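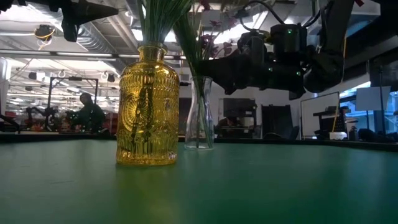

Flower handling on the green table, with the arm close to the stems in the clear vase.

Review: the Stesier bench rules for small robot arms, second edition

Stesier sells its bench rules as a boxed set. You get a ring-bound rulebook of 56 pages, a pad of setup sheets, a roll of floor and table tape, and a set of plastic cards to hang by each work area. We have used the set since February on benches where arms handle household things: vases, cups, cut flowers, cloths. This review covers the second edition only. I never worked from the first one, though my colleague Wilma Coppens did, and some of her remarks are included.

What it is for

The rulebook is written for labs and small workshops where people and light arms share a room. It doesn't replace a risk assessment or the safety standards that apply to your machine, and it says so on the first page. What it gives you is a daily routine. There is a section on setting up, one on running, one on breakable objects, one on liquids and one on stopping work at the end of the day. A short part at the back deals with keeping records.

The breakables section

This was the reason we bought it, and it is the best part. Glass is treated as its own class of object, apart from ceramics and hard plastic, with rules for speed, grip and placing. The main ones are:

Test the grip on a plastic stand-in of the same shape first.
Set the force limit at the gripper and write it on the setup sheet.
Keep a marked gap between the glass and the table edge.
Approach from the side with the most free space.
No hands over the table while any arm is powered and enabled.
Stop and clear the whole surface after any breakage, however small.

The rule on approach is the one that changed how we work. With two vases standing close together, the arm has to come in to one without brushing the other, and stems make that harder than it sounds. They lean out well past the lip of the vase. The rulebook tells you to treat the full spread of the stems as part of the object, so the clearance is measured from the leaves and flowers and not from the glass. We had been measuring from the glass. Changing this cost us some table space, and we had to redo several saved paths.

I was less happy with the advice on see-through objects. Clear and coloured glass can give a depth camera very different trouble, and the rulebook puts both in a single paragraph. It suggests a check of the object's position before each run and leaves it there. Flynn Bright, who looks after our cameras, wrote a page of his own to go with it, covering reflections from the table top and from the ceiling lights. A third edition ought to have something like that.

Liquids

The rules here are short and sensible. Fill only as far as the task needs, keep power supplies and connectors off the table, and route cables over the top of the arm or well to the side. There is a line about wiping the surface between runs. It's easy to skip this one when you are busy, and we did skip it more than once. The setup sheet has a box for it, which helps a bit.

Shared rooms

Several of our work areas are in one open room, and people sit at their stations while other arms are running. The rulebook asks for one named person per arm, a stop button within reach of that person, and a card showing whether the arm is live. The cards are fine. They are large enough to read from the next bench and they wipe clean. The tape is poor. Ours began to lift at the corners and left glue behind, and we went back to our usual Lasum tape.

The part I would argue with says that a person seated with their back to a running arm must be moved or the arm must be stopped. In a big hall with wide gaps that is stricter than we need. Wilma disagrees with me and thinks it is the most useful line in the book - she says the first edition left it to local judgement and every bench then had its own version. We follow the rule as written for now.

Setup sheets

The pad holds 60 sheets, one per session. They ask for the arm, the gripper, the objects, the force limit, the name of the operator and anything that went wrong. Filling one in takes roughly 2 minutes once you are used to it. The paper is thin and takes biro badly if it is at all damp. Refills come only from Stesier. You may copy the sheets for use inside your own site, and we now do.

Compared with others

We also had the Palacios guide on loan. It is longer at 234 pages and much stronger on fencing and large machines, but light arms get one chapter and glass gets no mention. Emon has a free checklist which is good for a first week and thin after that. For table-top work with fragile things I would pick Stesier.

Good points: clear rules on glass and stems, readable cards, plain wording.
Bad points: weak on cameras and clear objects, tape that lifts, no index.

I would buy the rulebook again. If you can get it without the tape and the pad, do that.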